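Dec 5, 2021
Glaze notebook, Kummont studio, back bench

Second try at the Brumance recipe, the satin white. Mixed a 500 g dry batch this time. The last one was too small to dip anything bigger than a test tile. Sieved it 2 times through the 80 mesh and let it sit overnight. Still a bit thick at the bottom in the morning, so I added water a spoonful at a time until it ran off the stick evenly.

Tiles are the Sibiya stoneware, bisque from the April load. Dipped half for a count of three and brushed the others. Brushed ones look streaky already. I don't expect the kiln to hide that.

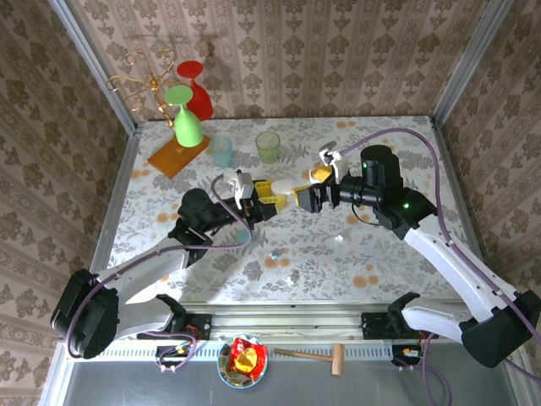 Atberg kiln is still firing cool on the bottom shelf. Witness cone down there had barely started to bend last time while the top one was flat. I put tiles on both shelves to see how much the glaze cares. Slow ramp to the first hold, then the usual schedule. Vent plug in after red heat.

The old batch crawled at the rims. I think it was dust, but it could be the clay content. Wiped every tile with a damp sponge before dipping and left the recipe alone, so only one thing changes.

To do: label the bucket, order more silica, check the lower element. Don't open the lid until the display reads under 98. Whoever gets in first, please leave the tiles on their shelves until I've written down which is which.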